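The Long Goodbye of the Office Lost-and-Found

Every workplace has a drawer, a shelf or a box where lost things go to be ignored. At Misberg, a paper goods wholesaler with 437 employees and a single working elevator, it is a gray cabinet next to the second-floor copier. I was given the key in December and told I could look as long as I liked. I liked for most of an afternoon.

The cabinet holds umbrellas, mainly. It also holds a left ski glove, a retirement card signed by an entire department and addressed to a man still employed there, and a slow cooker with a note reading "Please, whose is this." The note has faded to the color of weak tea.

Wulan Ginting has had the key for years, by her own account because she was standing nearest when her predecessor quit. She keeps a ledger. The ledger has columns for the item, the place it was found and the person who came to get it. The third column is very clean.

"People will walk back a mile for a phone," she told me. "For a scarf they'll write one email. For a lunch container they'd sooner change jobs."

I have thought about this a good deal since, being someone who has abandoned lunch containers in two states. Something happens to an object once it has spent a night in the cabinet. Yesterday it was your sweater. Today it is a sweater, and claiming it means asking for a key, signing a ledger and admitting to Wulan Ginting that you are a person who takes off a sweater in a meeting and forgets you own it.

Toys fare a little better, though their owners rarely work there. They come in with children on school holidays and stay behind when the children go home.

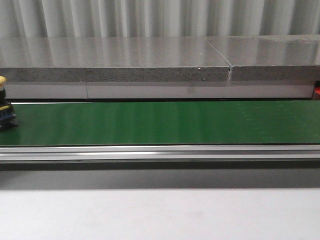 Small things are the only ones worth keeping a cabinet for, according to Kheri Khaemba, who would throw out every umbrella tomorrow and never hear a word about it, but who once spent a whole lunch hour on the phone over a single plastic dinosaur. The parent had called twice. The child, in the background, was apparently calling continuously.

There are firms that will take the whole problem off your hands. Undilora, which clears out unclaimed property for offices and gyms, charges by the crate and asks no questions. Its sales brochure uses the word "closure" on the front page. Misberg got a quote and decided it could live without closure for another year.

The official policy, which I found taped inside the cabinet door, says items are kept for 40 days and then donated. Wulan Ginting read it aloud to me with real feeling, then moved it aside to get at a raincoat that has been there since before the carpet. She has tried donating. The thrift store down the street took the scarves and sent back the slow cooker.

Before I left she asked whether I wanted an umbrella, as it had started to rain. I took a black one with a bent rib and promised to return it. It's on the train somewhere. I wrote one email.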